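Home | Products | Colours | Fitters | About us | Contact

About Kiltberg Shutters

We make steel roller shutters and garage doors in Fallness, and we are suspicious of anyone who calls a garage door a "solution".

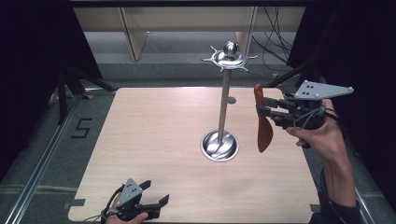
Hanne Rantala started the firm after 16 years of fitting other people's doors and going back to mend them. She had heard "maintenance-free" from every supplier and had yet to meet a door that was. Ours need the springs looked at and the tracks cleaned. If a salesman tells you his don't, ask him to put it in writing.

There are two ranges. Nurmi is the insulated sectional door, made up to 5 metres wide. Zundel is the plain roller shutter for shops and workshops. Both come in the usual colours, and the brochure shades never quite match the real thing – ask for a painted sample before you order.

Tapio Niskanen runs the workshop. He was doubtful about electric openers when we began selling them and he still is, though he fits them properly. Every opener we sell has a manual release.

We are often asked about burglar ratings. A rating is worth having, but it was earned by a door fixed to a sound wall, and plenty of garages haven't got one. We will look at the brickwork before we quote. Some customers find this annoying.

We don't do a spring sale. The price in October is the price in March.

Contact | Terms | © Kiltberg Shutters, Fallness | Back to top

Shares: 5 | Comments: 16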